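I've been teaching a robot to do things by steering it from my desk, and I have Opinions now, so here's a thread for anyone thinking of having a go.

1/ The set-up first. It's all in simulation, so no real mugs are at risk. I'm driving a virtual arm in a virtual workshop with a little hand controller called the Skusine, which talks to a program called Bramenel. I move, the arm moves, the computer writes it all down. That's one demonstration.

2/ Then you do it again. And again. The target for our task set is 1000 demonstrations by May and on a good evening I manage 20 (before my wrist starts complaining!).

3/ The view that messed with my head at first is the one from the wrist. You're looking out past your own fingers and everything feels much further off than you'd think. I spent my first session steering as if I were parking a lorry.

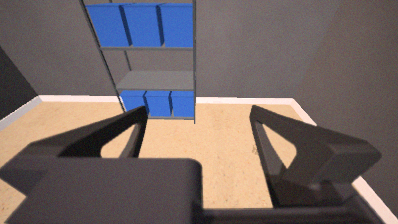

Wrist view, gripper open, blue bins at the far end of the room.

4/ People always ask why you'd bother with that view when there's a nice wide one of the whole table. Try closing a gripper on something small using only the wide view and you'll see. The arm gets in the way of itself constantly. I use the wide one for getting there and the wrist one for the last little bit.

5/ Biggest beginner mistake, and I made it for days: fiddling. You nudge left, nudge right, nudge left again, and every one of those wobbles goes into the recording. The robot doesn't know you were dithering. It thinks dithering is part of the job.
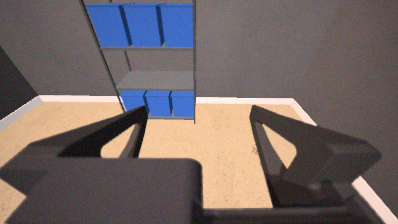

6/ So now I stop before I press record, decide where I'm going, and go there in one boring smooth movement. If I fluff it I bin the whole run and start over. I used to keep the nearly-good ones and I regret every single one of them.

7/ Small exception – a proper recovery is worth keeping. If you miss the grab, back off cleanly and get it on the second try, that's useful, the robot will miss too. I tag those separately so I can find them again later.

8/ Next thing: the table. There's a fair bit on it in this room and it's tempting to grab whatever's easiest. I write the instruction down first, in plain words, and then do exactly what it says. "Pick up the yellow block" means the yellow block, even if the mug would be more fun.
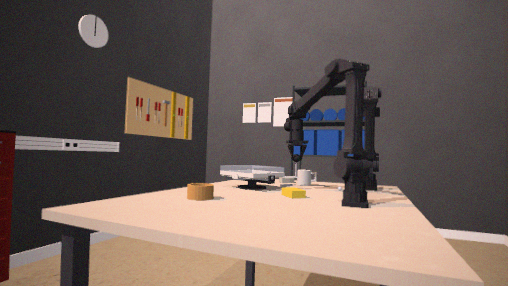
The workshop table. Two arms, one yellow block, one white mug, me somewhere off in the real world with a cup of tea.

9/ Mugs, by the way, are a pain. Body or handle? Pick one and stick with it for a whole batch. I mixed them up early on and the trained version went for a sort of halfway point between the two and grabbed nothing at all. Very confidently, too.

10/ Speed. Go slower than you want to but don't stop. Long pauses are poison because the robot learns to sit there. I had one run where it hovered for 14 seconds over the table like it was trying to remember why it came into the room. Relatable, but no good.

11/ I also tried the other way, where you take hold of a real arm and push it through the motion by hand. Had a go on one at the Nanham open day. It's lovely for feel, you can tell straight away when you've touched something, and I missed that badly when I got back to the controller. On the other hand you end up standing in an awkward crouch and your arms ache!

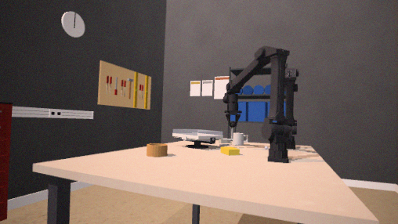
Herrero replied that pushing the arm by hand gave them far tidier grasps, and they only go back to remote control when both arms have to work at once.

12/ Fair point, and I'd agree on the grasps. For me the controller still wins because I can do it at home in my slippers, and resetting everything takes one button.

13/ Last bit of kit advice: put something under your elbow. A folded towel will do. Runs got noticeably smoother the day I started doing that and I'm annoyed at how long it took me.

14/ Off to do another batch. If you've got a trick for mug handles, please, please send it my way.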